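## 3.2 Exhibitor recruitment and stand pricing

Records were taken from 13 trade conferences run by Dornirska between one spring season and the next.

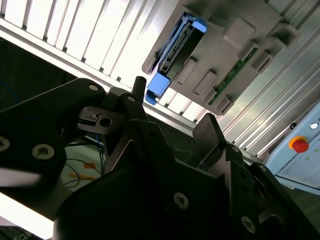
**Figure 2.** Close view of a black gripper assembly with exposed screw heads.

The full set held 389 exhibitor contracts. Of these, 63 were left out: they covered shared stands, for which the fee paid by each firm could not be separated. Stand fees were entered net of tax and divided by floor area. Furniture hire and power were coded as extras, following Vida and Borbély.

Each contract was then matched to its booking date. Early bookings were those signed before the programme was published – in most cases before April – and all others were treated as late. Where a firm changed its stand size after signing, the first contract was kept and the change logged separately.

A short questionnaire was sent to the contact named on each contract, and 170 usable replies came back. It asked who had approved the spending, whether the firm had exhibited at the same event before, and how the stand position had been chosen. Replies were coded by two readers working apart. Disagreements were settled by Kovács, who had no access to the fee data at that stage.

Sponsorship packages are handled in Section 3.3, as their prices were agreed case by case.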